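House rules for a board assembly cell, second revision

24/05/2021

I get asked for our cell rules more often than for anything else on this blog, so I am putting the current version up in full. They cover one job: a single arm with a parallel gripper, placing and removing computer parts on a fixture board inside an aluminum extrusion enclosure. If you run a welding line or a palletizer, most of this will not carry over. The first revision was written for the Plekalano bench and lasted until we moved to the Gikbridge shop, where half of it turned out to depend on a table we no longer had.

These are working rules for a small cell. They sit under the safety standards that apply where you are and do not replace any of them. Do the risk assessment first, write it down, and then come back to the rest.

Coordinate frames

Every fixture board gets its own frame. Parts on the board are taught in that frame and never in the robot base frame. When the board moves, you re-measure one frame and leave the part positions alone. We use three touch points per board, two along the upper edge and one low on the side. Touch points must be on the board itself, not on a socket or bracket screwed to it. Brackets shift.

The frame name carries the board revision. If the revision on the board and the revision in the program differ, the program stops before the first move. This check is 10 lines of code and has caught more mistakes than everything else in this post put together.

Approach and retreat

All approaches to a seated part are along the board normal for the last stretch. A board that leans makes this easy to get wrong, because people jog in base coordinates out of habit and come in a few degrees off. Set the jog mode to the board frame before teaching and put that step on the sheet.

Retreat is along the same line as the approach, in reverse, at the same speed or slower. No blending on either one. Blending is allowed between clearance points and nowhere else.

Clearance points are set from the tallest thing on the board and not from the part being handled. If somebody adds a taller bracket, every clearance point is suspect until checked.

Gripper

Check the pivots for play at the start of each shift with the arm locked out. Open and close the jaws ten full strokes after that and log the closing width. A drift in closing width is reported before it is corrected. I have seen people zero it out for a month and then wonder why the fingers were worn on one side.

Force limits are set per part and stored with the part. There is no default force. A missing value is a fault, and the program treats it as one. The processor gets its own entry, the drive gets its own entry, and so on down the list. Do not copy the value from a part that looks similar.

Processors are gripped by the edges of the package only. The jaws do not touch the contact side at any time, including during a dropped-part recovery. Recovery is done by hand, with a wrist strap on.

Cables

Any cable inside the enclosure is tied off so that its lowest point stays outside the swept volume of the arm. Measure the swept volume with the gripper on and open, since the open linkage is wider than the closed one. Slack that was fine with the last gripper may not be fine with this one.

Cables are rechecked after any change to the program, including changes that only alter speed. A faster move can take a different joint path if your controller is set up to allow it.

Wrist camera

The wrist camera is used for confirming, and the taught position is used for placing. We do not let the camera correct a placement by more than a set limit. Beyond that limit the arm retreats and calls for a person.

Exposure is locked. Extrusion is the main offender here, because the ribs throw back bright lines that move as the wrist moves, and auto exposure follows them and darkens the part you care about. Check the view at the working pose with the cell lights at their normal setting. Good contrast on the part matters more than a good-looking picture.

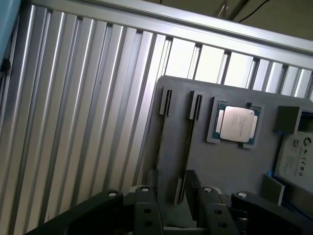 Wrist camera view of the fixture board: slots on the left, processor in its holder, drive at the right, jaws at the bottom.

Text on parts is not to be relied on. The print on a heat spreader washes out under side light, and we stopped trying to read it. Identity comes from the tray position and is confirmed by a person at loading. A code on a label can be used if it reads clean from the taught pose on every trial, and our bar for that is 97 reads with no miss before it goes into the program.

Logging

Each cycle writes one line: board revision, part, force limit, closing width, result. Keep the raw lines. The Bhatt test run was 1244 cycles, and the one useful finding came from closing width plotted against cycle number, where a step showed up at cycle 445. That was a loose finger screw. A daily average would have hidden it.

Changes

Any change to a rule is written up before it is used in the cell. The write-up states what was changed, what it was before, and how to put it back. Dreltley asked for a separate approval form and we tried it for a while - the forms were filled in afterward and told us very little, so the write-up is now the form.

The next revision is planned for June and will mostly deal with tray loading.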